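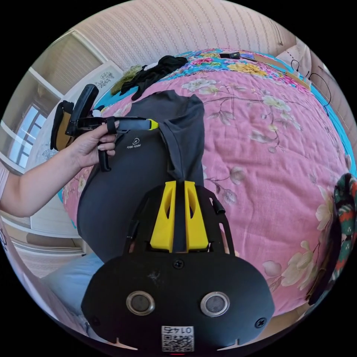 The finishing department at Cisitz handles knitwear and light jackets for a dozen or so labels, most of it in runs too small for the larger mills. Its manager has worked with polyester and elastane blends for 17 years and is of the opinion that most complaints about dark garments come down to dye migration.

"Disperse dye doesn't stay put if you overheat it," the manager says. "You set the fabric at too high a temperature, the dye moves to the surface, and then it goes wherever it likes. Usually into the logo."

A white transfer print on a dark ground shows the problem first. The print leaves the press clean and turns gray or pink in storage. Cisitz now uses a blocker layer under every white transfer and holds a pressed sample from each lot for 12 days before the rest is released. Customers do not always care for the delay.

"Flekcombe wanted it cut to five. I sent them two swatches, one at five days and one at 12, and they withdrew the request."

Press time matters as well. The Chevalier line, a brushed jersey with a high elastane content, is pressed for 20 seconds at reduced pressure. More than that leaves a shiny rectangle around the print – steam will lift some of it, but the pile never fully recovers.

Wash testing is done on the ground floor. Each lot of around 200 pieces gives up three for repeated laundering, inside out and right side out, and the prints are checked for cracking under a stretch.

Asked what the owner of such a garment should do at home, the manager is brief. "Cool wash, inside out. No softener. Hang it up. The dryer does more harm than the wash does."

The next change is a low-migration black from Cloten, due on the line in January. Trial lots have been acceptable on jersey. On woven fabric the shade still runs slightly green, and the recipe is being adjusted.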